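Durura folding glass door, three-panel set, reviewed after one winter

The Durura is a three-panel folding door for openings up to three metres wide, sold as a kit with frame, track, hardware and glazed panels. Ours replaced a pair of uPVC French doors between the kitchen extension and the back patio. The house is a 1930s semi, and the opening faces west.

Delivery was in two parts. The frame arrived on a Saturday and the panels four working days later. All glass was intact. One bag of frame fixings was missing, and Tornton, the supplier, sent a replacement by post without argument.

Fitting took two people a day and a half. Man-sik Kong did ours, having fitted the previous version of the same door, and his view is that the new bottom track is easier to level but less tolerant of a poor sill. Ours was out by several millimetres and had to be packed along most of its length. The instructions cover this in a single sentence and a small diagram. Anyone fitting the kit without help should read pages on toe-and-heel adjustment twice before hanging the second panel.

The panels run on stainless rollers. Movement is smooth in both directions and the door can be opened with one hand. The lead panel works as an ordinary door, so there is no need to fold the whole set back to take the compost out. Folded, the stack projects 534 mm on to the patio, and garden furniture has to be placed with that in mind.
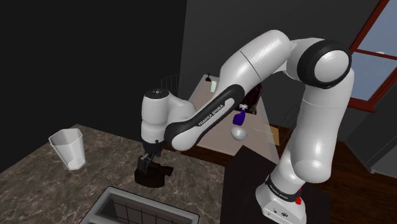

Page last changed: May, by Sun-ja Hwang

Draughts were the main complaint with the old doors. With the Durura closed and locked I could find none along the jambs or head. There was a slight one at the meeting point of the second and third panels until the hinge was adjusted by half a turn. Condensation formed on the inside of the glass on the coldest mornings, only along the lowest 50 mm, and cleared before lunch.

The low threshold is the weak point. It gives a nearly level step from kitchen floor to paving, but the drainage slots are narrow and fill with leaf litter. I cleared them four times between October and February. The standard threshold is taller and has wider slots. On an exposed wall I would choose that one.

The handle is solid. The key is stiff. The integral blinds, an option at £183 per panel, were not ordered.

Price as fitted was just over £4,000, including removal of the old doors but excluding plaster repairs to the reveals. The closest alternative we looked at was the Zolteck, which has slimmer uprights and a longer guarantee but could not be had in the width we needed.

Good: roller action, lead panel, sealing once adjusted.
Poor: drainage slots, thin instructions, stiff key.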